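Folding on the floor

I gave up on folding laundry on the bed a while ago. The bed in our apartment in Okville is against two walls, so I could only reach it from one side, and every pile I made ended up sliding toward the dip in the middle. By the time I got to the socks, the shirts had fallen over. Then it would be bedtime and I would move all of it to the chair, and it would live on the chair until I wore it.

The kitchen table was no better. It is a small table and somebody is always eating at it, and there is usually a ring of something sticky left from breakfast. I folded a white dress shirt on it once and had to wash the shirt again.

So now I fold on the floor, on a mat. I have been doing it that way since April and I'm not going back. A few people asked about it after I mentioned it in the post on closets, so I'm writing down what I do.

The mat matters more than I expected. I tried a bath towel first, which bunched up and left lint on anything dark. Then I tried a yoga mat, which grips the fabric so hard that you can't slide a shirt around to square it up. You end up lifting and setting down over and over. A plain, flat cloth mat in a solid color is what worked for me. Mine came from Lammers, the fabric store across from the post office, off the remnant table. It cost me 8 dollars and I did not hem it.

A solid color helps because you can see the outline of what you are folding. I had a striped one for a week and kept lining up the shirt with the stripes, which were not straight, and so neither were the shirts.

Get one bigger than you think you need. You want the shirt spread all the way out with its sleeves, and then space left over for whatever you have already finished. If the finished pile has to sit off the mat you will kick it when you get up. I speak from experience.

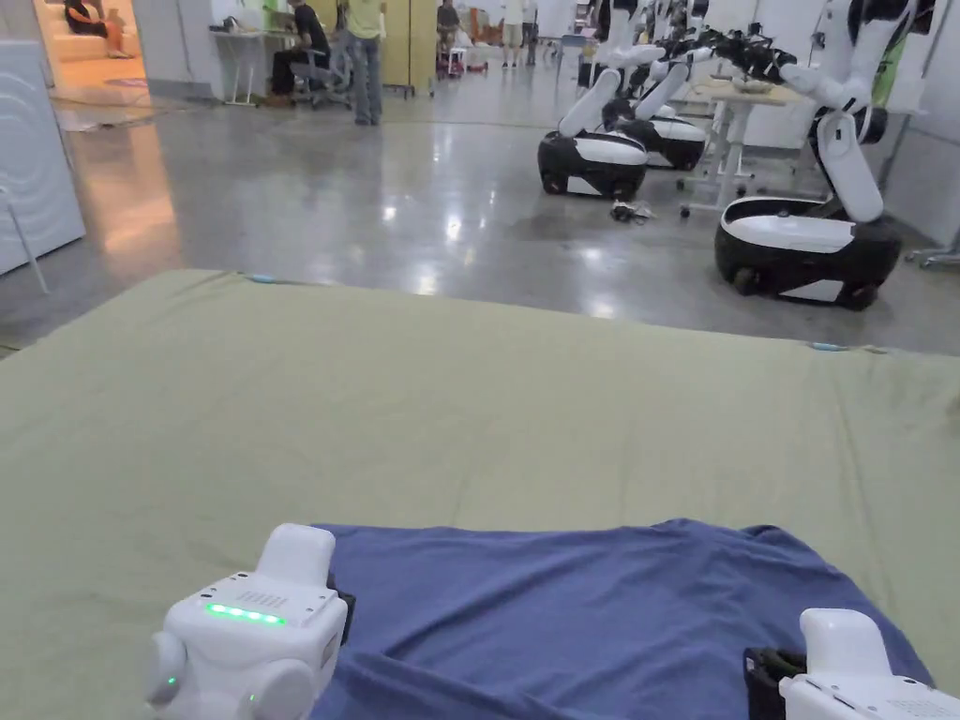

T-shirts are most of what I fold, so I'll start with those. They come out of the basket in a wad, and the first job is just finding out which way up the thing is. I look for the neck. Once I have the neck I lay it away from me, front side down, and pull the bottom corners toward my knees. Then I smooth it from the middle out to the sides with flat hands. I don't smooth from the top to the bottom because it pushes all the slack down to the hem and you get a ridge there.

If a shirt is really wrinkled, smoothing won't fix it. I pick it up by the shoulders, snap it twice, and lay it down again. Some shirts need more than that, and those go on the back of a chair for the iron, which I use maybe once a month. Old soft cotton is the worst for this. It wrinkles if you look at it and it never lies flat the way a newer, stiffer one will.

After that it's the same fold I think most people know. One side in to the middle of the back, sleeve turned back on itself so it doesn't stick out. Other side the same. Then the bottom up toward the collar in two folds or three, depending on how deep your drawer is. My drawers are shallow, so I do three. My old dresser was deeper and I did two. I measured a shirt against the drawer once and have gone by eye ever since.

I tried one of those plastic folding boards before all this. It was called a Liltelel and I ordered it late at night after watching a video. It does make very even rectangles. It also only makes one size of rectangle, which was too wide for my drawers, and the hinges pinched the sleeves. I gave it to my sister, who has wider drawers and likes it a lot. So I wouldn't say it's a bad product. It was wrong for my dresser.

Long sleeves I do the same way except that each sleeve gets folded down along the side of the shirt, so it runs from shoulder to hem. If you cross them over each other in back you get a lump in the middle and the stack leans.

Sweatshirts with hoods I don't have a good answer for. I fold the hood down over the chest and then fold the rest as if it were a T-shirt, and it comes out as a kind of brick. They go on the shelf and not in the drawer. If you have a better way, put it in the comments.

Pants are easy. In half so the legs match, tuck in the point at the seat so you have a straight edge, and then thirds. Jeans I don't even put on the mat. I do those standing up, holding them under my chin.

Fitted sheets I ball up. I know there is a method. I have watched the method several times. The sheets go on the bed and then they're flat anyway.

The one real problem with the floor is your knees. We have hard floors all through the apartment and I could feel it after one basket. I sit on a folded blanket now with the basket on my left and the mat in front of me, and I put the finished stacks along the far side of the mat where I can reach them without twisting. If kneeling is hard on you I would find a bigger table and do the same thing there with the same mat. The mat is most of the benefit. It keeps the clothes clean and gives you a spot that is only for this.

I also had a bad light for it. The ceiling light in our front room is behind me when I sit facing the window, and I was folding in my own shadow. I kept putting navy socks with black ones. I bought a Voltow floor lamp secondhand and stood it in the corner by the bookcase, and I have not mixed up the socks since. Well, once.

As for how long it takes, I timed it because my husband said it couldn't possibly be faster than the bed. A full basket took me 23 minutes on the mat, with the radio on and one phone call from my mother that I kept short. I never timed it on the bed, so he may have a point, but I do know that the clothes now get put away the same night. They didn't before.

When I'm done I fold the mat in half, then in half again, and put it on top of the empty basket. It gets washed along with the towels whenever I notice it needs it. It came out of the dryer with a few creases in it the last time and I thought about ironing it, and then decided that ironing a mat for folding clothes was further than I wanted to go. The creases don't get in the way. You smooth them out with your hand before you start, the same as you would with a shirt.

Next I want to do something about the linen closet. The towels are stacked three different ways depending on who put them in there, and the beach towels have been on the bottom shelf under everything since last summer. I'll need to take it all out first and see what we have.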